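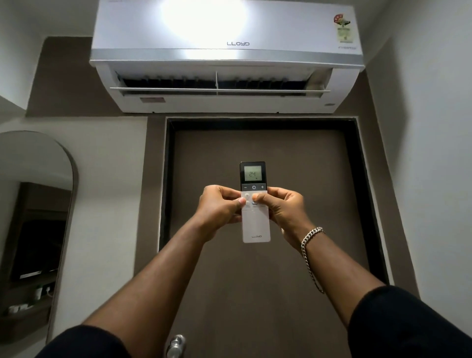 *A wall-mounted Lloyd air conditioner above a brown door at the Milau guesthouse in Valtville.*

Guests at the Milau guesthouse in Valtville will have air conditioning in every room this summer, after the last of 28 wall units went in at the start of June.

The work took just over two months and was done floor by floor so that the house could stay open. Rooms on the top floor, which get the sun from noon until evening, were finished first. The breakfast room and the small lounge next to the front desk were left until the end.

Until now the guesthouse lent out floor fans on request. The owners said the fans ran short during last year's hot spell, when 40 guests asked for one in a single week, and that several bookings were cut short.

The units were fitted by Fitar, a local heating and cooling firm on Jabłońska Street. Most are mounted high on the wall over the door, which keeps them away from the beds and leaves the windows free. Each room has its own handheld remote control, and guests can set the temperature themselves. A printed card by the bed explains the timer and the sleep setting.

The guesthouse is asking guests to keep windows closed while the cooling is on and to switch it off when they go out for the day. The front desk keeps spare batteries for the remotes. There is a charge for a lost remote, payable at checkout.

Room rates stay the same through the end of August. The owners said they would look at the electricity bills in the fall before setting prices for next year.

Fitar will come back to clean the filters twice a year - once before the summer season and once after it. Rooms will be closed for an hour or so while this is done, between 11 a.m. and 3 p.m., and guests staying more than one night will be told at breakfast.

Anyone with a booking who would prefer a room without air conditioning can no longer be offered one, but the unit can be left off for the whole stay. Requests for an extra blanket can be made at the front desk until 10 p.m.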